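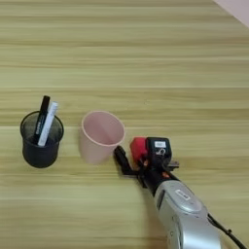 桌上的笔越放越多,多半是因为所有笔都插在同一个筒里。要用的时候抽出来三支,两支写不出字,剩下一支颜色不对,最后又去抽屉里拿一支新的。下面是我整理桌面书写用具的做法,只用两个容器:一个黑色网面笔筒,一个浅粉色塑料杯。第一次整理大约需要 20 分钟,以后每次花不了多久。

## 需要准备的东西

- 网面笔筒一个,常用的黑色马克笔放这里
- 塑料杯一个,口大底小的那种就行
- 一张废纸,试笔用
- 一块微湿的抹布和一块干抹布
- 一个小袋子,装要扔的笔

容器不必成套。我的笔筒是搬到 Nokadstead 之后在 Trulard 买的,塑料杯原来是漱口杯,一直闲着。买新的之前先翻一翻柜子。

## 第一步:清空

把笔筒里的东西全部倒出来,抽屉里的、书包里的、窗台上的也一起拿过来,摊在桌上。我去年 December 第一次做的时候,光马克笔和圆珠笔就摊出来 52 支,其中不少是同一个型号重复买的。

倒空之后把笔筒翻过来轻轻敲几下。网面笔筒的底部容易积橡皮屑和断掉的铅芯,用旧牙刷刷一遍,再用湿抹布擦。塑料杯可以直接用水冲,擦干再用。筒底有水的话,笔尖朝下放的笔会弄脏一圈。

桌面也趁这时候擦。浅色木纹桌面要顺着纹理擦,先湿后干。如果桌上有马克笔的印子,白板笔的一般用干布就能去掉,油性的要用酒精棉片,先在不显眼的角落试一下,有些漆面会发白。

## 第二步:试笔

每支笔在废纸上画两条线,一条横的,一条竖的。结果分三种:

1. 出墨正常,留下。
2. 断断续续,盖好笔帽,笔尖朝下放一晚,第二天再试。
3. 完全没有墨,或者笔头已经压扁、分叉,扔掉。

第二种不要当场决定。很多马克笔只是因为笔尖朝上放久了,墨水沉到了另一头。Fliker 的白板笔我放过一晚,第二天还能接着用。但是只给一次机会,第二天还不行就扔。

笔帽裂了的也不要留,盖不严,过几天一样会干。

## 第三步:决定数量

留在桌面上的总数不要超过 8 支。其余能用的收进盒子,放到柜子里当备用。我现在桌上平时只放两支马克笔,一黑一白,别的需要时再拿。

黑色的用来写标签和纸箱,白色的用来写深色的纸和文件夹。如果你不做手工,白色那支可以换成荧光笔。

## 第四步:先都放进笔筒

分类之前先把要留的笔都竖着插进笔筒,看看高度合不合适。笔帽应该明显高出筒口,手指一捏就能拿出来。如果笔完全没进筒里,说明筒太深,底下垫一块折好的硬纸板。 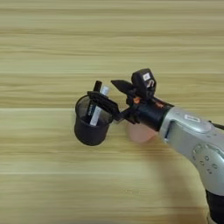
*一黑一白两支都先插在黑色筒里,上端高出筒口。*

这时候顺便检查一下稳不稳。网面笔筒本身很轻,笔都歪向同一边时容易倒。解决办法有两个:把重一点的笔插到另一侧,或者在底部放几枚硬币。我放的是旧钥匙,效果一样。

插笔的方向看笔的种类。单头马克笔长期存放以平放为好,放在筒里的话就笔帽朝下;经常用的朝上也没关系,一两周之内会用到就行。双头的随意。

## 第五步:分到两个容器

分的标准只有一个,就是用得多还是用得少。不要按品牌,也不要按粗细,那样分完很快就会乱。

我的分法:

- 黑色笔筒:每天用的黑色马克笔
- 粉色塑料杯:白色笔,以及当天临时要用的东西,比如尺子、裁纸刀、胶棒

塑料杯的杯壁光滑,细长的东西放进去会斜着靠在杯壁上,这是正常的。杯子浅的话不要放太长的尺子,重心太高会把杯子带倒。裁纸刀放进去之前刀片一定要收好。
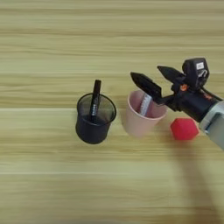
*分开以后:黑色马克笔在网面筒里,粉色杯里斜放着白色的那件。*

两个容器并排放,中间留一点空隙,大概一指宽。贴得太紧,拿一个的时候容易碰倒另一个。离桌边也要远一些,特别是家里有小孩或者猫的。

惯用右手的人,把每天用的那个放在左前方,写字的时候手臂不会扫到。惯用左手的反过来。

## 第六步:每天收尾

- 收工时先把笔帽都按紧,听到一声响为止。
- 临时用的东西从塑料杯里拿走,放回原来的位置。白色笔也先放回笔筒,这样塑料杯每天晚上是空的。

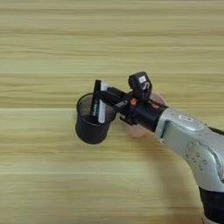

- 笔筒和杯子放回固定位置。位置记不住的话,在桌面上贴一小段纸胶带做记号,习惯以后再撕掉。
- 废纸、标签底纸和橡皮屑随手扔掉。

## 常见问题

**网面笔筒会漏墨到桌上吗?**
底是实心的一般不会。底也是网的那种,下面垫一张杯垫。

**塑料杯能不能换成玻璃杯?**
可以,但是笔碰到杯壁声音比较大,打翻了也麻烦。Gauthier 的搪瓷杯我也试过,稳是稳,就是偏重。

**多久重新试一次笔?**
三个月左右。备用盒里的也要一起试,干掉的补一支,没干的不用补。

更新于 2024年7月6日:第六步补充了白色笔放回笔筒的做法。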